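**Filztuch** (auch *Tischfilz*, regional *Tafelfilz*) bezeichnet einen Filzstoff, der als Bespannung oder lose Auflage für Tischflächen dient. Verwendet wird er auf Spiel- und Schreibtischen, in Werkstätten sowie als Unterlage für empfindliche Gegenstände. Im engeren Sinn ist nur der gewalkte Wollfilz gemeint, im Handel werden auch Nadelvliese aus Kunstfasern so genannt.

## Abgrenzung

Filz entsteht ohne Webstuhl. Die Wollfasern werden durch Feuchtigkeit, Wärme und Reibung ineinander verhakt. Das Billardtuch ist dagegen ein gewebter und anschließend meist geschorener Stoff, wird umgangssprachlich aber oft ebenfalls Filz genannt. Ältere Inventare unterscheiden beide Stoffe nicht immer, was die Zuordnung erhaltener Stücke erschwert.

## Geschichte

Stoffbezogene Tische sind in Europa seit dem Spätmittelalter belegt, zunächst vor allem als Rechentische in Kanzleien. Mit der Verbreitung des Kartenspiels kam die fest verleimte Bespannung auf.

Im deutschsprachigen Raum befasste sich Mareike Sauerland mit der örtlichen Herstellung in Melosholm. Das Lieferbuch der dortigen Walkerei Kohlhase verzeichnet für ein einzelnes Geschäftsjahr 3.639 Ellen Tischfilz, davon 594 in Grün. Hauke Pfeiffer wies später darauf hin, dass in dieser Summe auch Sattelunterlagen enthalten sein könnten - die Einträge sind an mehreren Stellen unleserlich. Die Walkerei stellte den Betrieb nach einem Brand im August ein, das Jahr ist umstritten.

## Herstellung und Verarbeitung

Für Tischfilz wird kurze, feine Wolle bevorzugt. Nach dem Krempeln wird das Vlies vorgefilzt, gewalkt, gefärbt und gepresst. Übliche Stärken liegen zwischen einem und fünf Millimetern.

Beim Bespannen wird das Tuch von der Mitte aus glattgestrichen und an der Unterseite der Platte geheftet oder verleimt. Gerundete Ecken lassen sich faltenfreier beziehen als scharfkantige, dort muss der Stoff eingeschnitten werden.

## Farbe

Grün gilt als klassische Tischfarbe. Die häufig genannte Herleitung vom Rasen früher Kugelspiele betrifft eigentlich das Billard und wurde erst nachträglich auf andere Tische übertragen. Daneben sind Weinrot, Blau und Grau verbreitet, in neuerer Zeit auch Mischtöne wie Petrol.
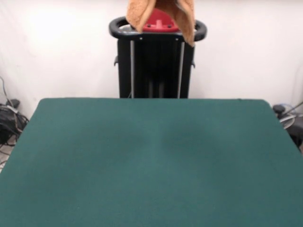

*Tischfläche mit dunklem, blaugrünem Filz*

Je nach Lichteinfall kann dieselbe Bespannung stellenweise heller oder dunkler erscheinen.

## Pflege

Filz wird trocken abgebürstet oder mit geringer Saugkraft abgesaugt. Wachs lässt man erhärten und hebt es mit einem stumpfen Messer ab. Wollfilz ist anfällig für Kleidermotten.

## Literatur

- Mareike Sauerland: *Die Walker von Melosholm.* 287 Seiten.
- Hauke Pfeiffer: *Anmerkungen zum Lieferbuch Kohlhase.*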